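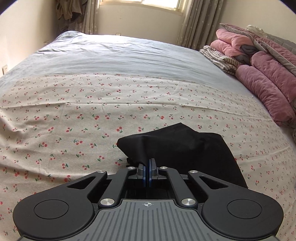

Bed, cherry print sheet, black cloth on top. Window side.

Gurndale guest house – room safety check
Date: 2019-04-16
Room: Rirkberg, upstairs back
Done between guests, bit of a rush

BED
Frame bolts tight – OK. Left rear one took a half turn.
Slats – OK, none cracked.
Mattress tag readable – OK
Mattress seams, bugs – looked at all four corners, nothing. Check again in August when it gets busy.
Sheets – two on the bed, the cherry one and the pale blue-grey one behind it. Blue-grey is bunched up, needs pulling flat or swapping. Cherry one creased but will do.
Loose items on bed – black cloth. Goes to lost and found if no one claims it. NOT in with the cherry sheet, dark stuff runs.

WINDOW
Opens and locks – OK
Opening limiter – fitted, screws fine
Blind cord – FAIL. Hangs too low, no cleat. Tostby room had the same thing, order 2.
Daylight – plenty, didnt need the lamp for the bed check

ELECTRIC
Bedside lamp – OK, bulb is 60 max per the label, leave it alone
Outlet behind headboard – cover plate loose, tightened
Extension cord – removed. Guests keep bringing them out of the closet, so now it lives downstairs.
Space heater – none in room, good

FIRE
Smoke alarm – tested, loud
Door closes by itself – slow, last inch sticks. Plane the edge or adjust the hinge
Exit map – on door, old one, still shows the Org room as storage. Reprint.

FLOOR
Rug – corner curls, needs grip tape
Path from bed to door – clear

COST SO FAR
Cord cleats and tape, under 100. Door work maybe up to 120 if the hinge has to be replaced. Anything over 200 ask frist.

RESULT
Pass with fixes. Cord before the next check-in, rest can wait a week. Strip and remake bed after the door is done – sawdust.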